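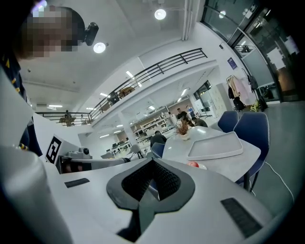

Pirkik is a hand-held gripper kit for recording manipulation demonstrations, sold by Cerkitz and used to prepare training data for robot arms. The operator holds one gripper in each hand and carries out the task directly, without a robot in the loop. Movement of the jaws, the position of each gripper and the view from its camera are written to a single session file. The shell is white, with black pads set into it on either side of the central mount. The camera module sits on top of the body, as on the unit lying beside the upright square marker, and a further small camera may be worn at the side of the head for a wider view of the work. Footage from all cameras is stored at 30 frames per second.

Contents and construction

The standard kit is supplied as 11 parts, including the two grippers, their marker blocks, the head camera with its band, a charging lead and a hard case. Each gripper is 186 mm long with the jaws closed. The pair weighs 900 g -- a figure that includes the cameras but not the head band. Replacement jaw tips are sold separately by Cerkitz and by its distributor, Antunes.

The jaws are driven by a trigger under the index finger and return by spring. There is no motor. An encoder at the trigger pivot reports the opening, and this value is later used as the command for the gripper of the target robot. The jaw tips can be changed with a hex key, after which the opening must be calibrated again.

Search this encyclopedia
Enter a word or phrase
Go

Tracking

Position is worked out from printed black-and-white patterns. Each gripper has a white block behind the jaws with patterns on several faces, so that at least one face normally remains in view of the head camera as the wrist turns. Loose markers on flat boards can be stood in the work area to give a fixed reference. Frames in which no pattern is found are flagged in the session file and can be filled from the motion sensor or dropped.

Typical use

Sessions are usually recorded at an ordinary table with household objects. Fruit, plates and trays are common, being easy to replace and to set out again between takes. A take normally begins with both grippers empty and their jaws open.

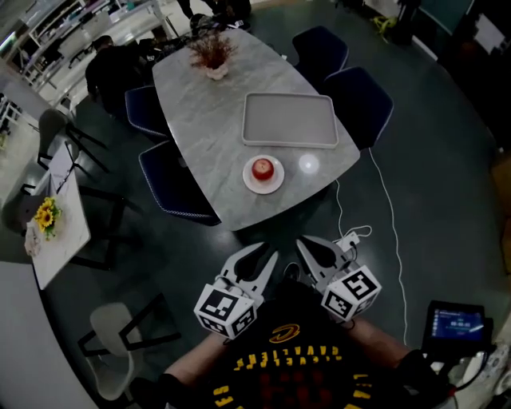 Trurness has commented that the kit is quick to learn but tiring over a long session, and that the trigger spring should be lighter. The same review rated the tracking as good at table height and poor below it, and asked for a left-handed version of the charging lead, which at present leaves the body on the right. Cerkitz replied that a softer spring was being tested -- it has not yet been listed for sale.

Supply and support

Antunes offers the kit for purchase or for monthly hire. Hire includes calibration before dispatch and the exchange of worn jaw tips. The recording software is included in both cases, and updates are issued each August.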